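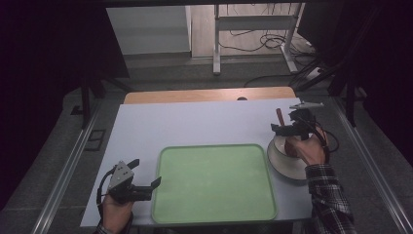 *4 min read*

# Stendell one-way gateway

The Stendell is a rack-mounted gateway that moves data from one network to another in a single direction. It is built for agencies, base IT shops and contractors who need to get logs, files or sensor readings out of a protected network without opening a path back in.

The two halves of the unit have separate mainboards and separate power supplies. The only connection between them is a fiber link with a transmitter on the sending side and a receiver on the other. There is no receiver on the sending side, so a change in software or settings cannot make traffic run backward.

## What it carries

- Syslog and other event streams
- File drops from a watched folder
- Database exports on a schedule
- Time signals, from the open side to the protected side only, on units ordered for that direction
- Email (outbound text and attachments, no read receipts)

Interactive sessions will not work through a Stendell. Remote desktop, web browsing, video calls and anything else that expects an answer from the far end needs a different product. If most of your traffic is of that kind, look at the Wurel, our filtered two-way gateway, and read its accreditation notes before you order.

## How files are handled

A file placed in the watched folder is checked against the rules you set, split into blocks, and sent with repair data. The receiving half puts the file back together and compares checksums. If a block is lost and can't be rebuilt, the receiving half logs the failure and holds the partial file in quarantine. It can't ask for the file again, so the sending half can be set to repeat every transfer on a timer. Most sites set 2 repeats for files and none for event streams.

Rules can be written by file type, size, name pattern, source account or signature. A file that fails a rule stays on the sending side with a note saying which rule stopped it. Rules are stored as plain text and can be kept in version control.

## Administration

Each half has its own console and its own accounts. An administrator on one side has no rights on the other, and the unit ships with no shared password. Smart card login is supported on both halves. Local password login can be turned off after setup.

Settings changes need a second person to approve them if two-person control is turned on. It is off when the unit ships. Once on, it can be turned off again only with both key switches on the front panel.

Audit logs are written locally and can be sent to your collector. On the sending half they can also go across the link, so that one collector on the receiving network holds records from both.

## Specifications

| Item | Detail |
|---|---|
| Throughput, event streams and files | Up to 7 Gbps |
| Supported operating temperature, upper limit | 40 °C |
| Rack height | 2U |
| Power | Separate supply for each half |
| Network ports | Copper or fiber, chosen at order |
| Management | Local console, separate management port on each half |
| Tamper protection | Case switch, numbered seals, event log |

Throughput was measured in our lab with large files. Many small files will bring it down. Send us a sample of your file sizes and we'll run them on a test unit and give you a written result.

## Installation

The unit can be installed by your own staff. The two halves may be powered from different circuits, and sites with strict separation rules should plan the cable routes before the rack is filled. The sending side's cables leave on the left and the receiving side's on the right, seen from the rear.

Setup takes around 40 minutes per half for someone who has read the guide, not counting rule writing. Rule writing takes longer than people expect, especially where several offices share one folder. We suggest starting with event streams, leaving them for a few days, and then adding files.

## Updates

Updates are signed and come on read-only media or as a download for you to move by your own approved process. Each half is updated separately. The halves will keep working together if one is a version ahead, but not if it is two versions ahead. Release notes list every closed vulnerability and the component it was found in.

The Thân release, out in April, adds the approval queue to the sending console and fixes an error that made the quarantine page sort by the wrong date.

## Ordering and support

The Stendell is sold by Pakness directly and through contract resellers. Direction is fixed at the factory, so please state it on the order form. Units cannot be reversed in the field and must come back to us for that work.

Support is by phone and encrypted email. We don't offer remote access support for this product. For drives that can't leave your site, choose the keep-your-drive option when you order; it can't be added to a unit later.

Accreditation documents and the full port list are sent on request. Write to Lenka Dvořáček in government sales and include your agency or prime contract name.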